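Donport Community Kitchen
Food storage and preparation area – self-inspection checklist
Period covered: June
Areas covered: dry store, walk-in refrigerator, preparation room, dish area, egg and dairy storage

Ratings: S = satisfactory, M = minor item, correct before next inspection, U = unsatisfactory, correct within 24 hours, N/A = not applicable.

Section 1. Receiving

1.1 Delivery area clear of standing water and waste – S
1.2 Probe thermometer present at receiving door and reading correctly in ice water – S
1.3 Delivery temperatures written on the receiving log – M
Comment: Two entries give the supplier and the time but no temperature. A line without a temperature counts as a missed check. The earlier sheets had the same fault, always on deliveries signed in before 7 a.m.
1.4 Damaged cans and torn packaging set aside and labeled – S

Section 2. Dry store

2.1 All goods at least six inches off the floor – M
Comment: One sack of rice on the floor behind the Covo shelving unit. Moved during inspection. The bottom shelf of that unit is set too low and should go up one notch.
2.2 Oldest stock at the front – S
2.3 Opened packages closed and dated – S
2.4 No sign of pests – S
Comment: Bait stations checked and intact. The brush strip on the outside door is worn at the hinge end and daylight shows through. Replace it before fall.
2.5 Cleaning chemicals stored apart from food – S

Section 3. Walk-in refrigerator

3.1 Air temperature at or below 41°F – S
3.2 Door gasket clean and sealing on all sides – M
Comment: Gasket is split at the lower corner. Edwards has quoted for the part and the order is open. Until it is fitted, check the air temperature at opening and closing and write both on the door sheet.
3.3 Raw meat stored below ready-to-eat food – S
3.4 Prepared food covered, labeled and dated – S
3.5 Fan guard and drain pan clean – U
Comment: Dust on the fan guard, heavy on the left side. Cleaned the same afternoon and rated S on recheck. Add to the monthly cleaning list; it currently appears on no list at all.

Section 4. Eggs

4.1 Shell eggs received refrigerated, shells clean and uncracked – S
4.2 Stored at or below 45°F from receipt until use – S
4.3 Pack date kept with the eggs – M
Comment: Eggs moved out of the supplier's carton lose the date printed on it. Cut the date panel off the carton and keep it with the tray, or write the date on tape. Either is acceptable.
4.4 Egg trays washed, rinsed and sanitized between fills – S
Comment: Wells collect residue from leaking eggs. Use the bottle brush and let the tray air dry upside down. Trays with cracked wells are to be thrown out.

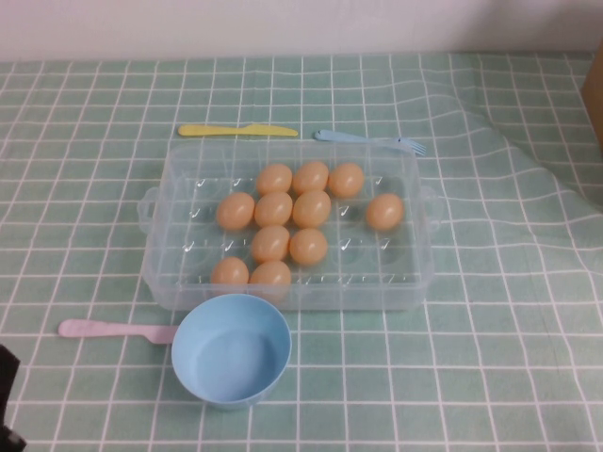 Item 4.4: clear plastic egg tray with molded wells and side handles, holding eggs.

4.5 Cracked eggs discarded – S
4.6 Hands washed after handling shell eggs – S
4.7 Pooled eggs cooked promptly or held cold – N/A
Comment: Eggs are not pooled at this site. Leave the line on the form.

Section 5. Preparation room

5.1 Hand sink stocked with soap and paper towels, and unobstructed – M
Comment: Colander left in the hand sink. Removed.
5.2 Cutting boards free of deep grooves – U
Comment: 3 boards withdrawn. Replacements were on hand and put into use.
5.3 Slicer guard in place, blade clean, unplugged when not in use – S
Comment: The Fuvetti slicer has a loose foot at the rear. It does not rock under load, but tighten it at the next cleaning.
5.4 Light covers fitted and intact – S

Section 6. Dish area

6.1 Three-compartment sink set up in the correct order – S
6.2 Sanitizer strength tested and recorded – S
6.3 Test strips in date – M
Comment: Open roll is out of date. A sealed roll is in the office drawer – bring it down and discard the old one.
6.4 Grease interceptor (1,000 gallon, outdoor) cover secure, service record current – S
6.5 Floor drains running freely – S

Corrective actions carried forward

1.3 Temperatures missing from receiving log – reminder to be posted at the door
2.1 Raise bottom shelf
2.4 Door brush strip
3.2 Gasket, on order
3.5 Add fan guard to monthly list
4.3 Date panels for eggs
5.3 Slicer foot
6.3 Test strips

Keep this sheet in the kitchen binder behind the temperature logs.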